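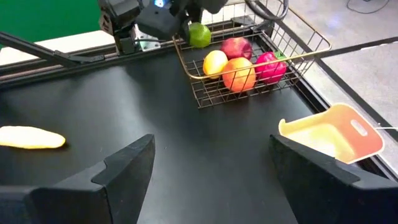
Wrist camera, with the lime up on the rim of the basket.

30th August

Long one today, and my shoulders know it! I spent nearly all of it on the fruit basket task, hands on the leader arms, eyes on the monitor, trying to move like a person who has all the time in the world. Ruwan Kodikara set me a target of 60 good runs before home time and I got to 16 by lunch, so you can imagine the mood over the sandwiches.

The lime is my enemy. It's small and it's round and when you close the fingers a touch off centre it squirts away like soap. The apple I can do half asleep now. The pepper is all right too, so long as I come at it from the side and leave the little stem alone. But the lime... I must have binned more runs on that one fruit than on everything else put together. Ruwan says I close too fast. He's right, which is annoying. I tried counting under my breath before each squeeze and that helped a good bit, until I got bored and started humming instead and went back to dropping things.

Funny what you pick up doing this. I used to watch the big overhead view all the time, and now I hardly look at it. The wrist view is the one I trust - you get the gap between the two fingers right in front of you, and once the fruit sits nicely in the middle of that gap you just go. Depth is still a guess, mind. I bumped the wire basket twice this afternoon and had to put it back on its spot, and both runs went in the bin.

Also had a proper talk with Ruwan about tidy runs versus messy ones. I'd been throwing away anything with a wobble in it, and he wants some of the wobbles kept, as long as I recover and finish the job. His thinking is that the arms will wobble too when they're on their own, and they may as well have seen somebody sort it out. Wish he'd said so last week!! We're at 1122 saved for Saha as a whole, and he wants 2000 by December.

Finished on 58, then did two more with my coat on. Must ring Plullell tomorrow about the grip pads, and find out who walked off with my good chair.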